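Cuaderno del taller de robótica, grupo de simulación
1 de marzo de 2020

Seguimos con la tarea de las anillas en el simulador. Hoy el trabajo era revisar la cámara de muñeca antes de volver a entrenar con imagen. Bhavana Kulkarni dejó montada ayer la escena nueva (carpeta Hestov) y la he usado sin tocar nada salvo la semilla.

Lanzados 100 episodios con el controlador Tiêu. Terminan bien 579 pasos de media, que es más de lo que teníamos con la escena vieja. Parte de la diferencia viene del límite de velocidad de la muñeca, que Bhavana bajó para evitar las oscilaciones al acercarse a la varilla. No lo vuelvo a subir de momento.

Problema principal: en 20 episodios el propio brazo tapa buena parte de la imagen en algún momento de la aproximación. El detector pierde la base y el controlador se queda con la última posición buena. En 11 de esos casos ya no la recupera y el episodio acaba por tiempo.

Probado:
- Girar la cámara un poco hacia fuera. Mejora al principio, pero cerca de la varilla vuelve a pasar lo mismo.
- Adelantar el plano de recorte para que no dibuje el eslabón. Funciona, pero no vale para el robot de verdad. Descartado.
- Aproximación desde el otro lado. Solo tres pruebas a mano, sin conclusiones todavía.

Otra cosa: el suelo sale casi blanco junto al brazo y el detector marca bordes falsos en la arista. Bajar la luz principal y repetir. La base y las anillas tienen casi el mismo tono marrón, así que la segmentación por color no las separa. Habría que darles otro material, aunque entonces dejan de parecerse a las del juego del taller.

El exportador de Orinum sigue guardando las capturas comprimidas. Preguntar en Sultell si la licencia del aula permite guardar sin pérdida.

Pendiente:
- Repetir con la luz baja y la misma semilla.
- Mover el soporte de la cámara en el modelo (Bhavana).
- Anotar los pasos en que se pierde la base, ahora solo queda registrado el final.
- La memoria del curso se entrega en julio, ir guardando gráficas.
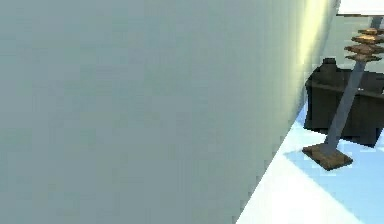
Vista con el brazo en primer término. A la derecha, la base, la varilla con las anillas y el cajón oscuro detrás.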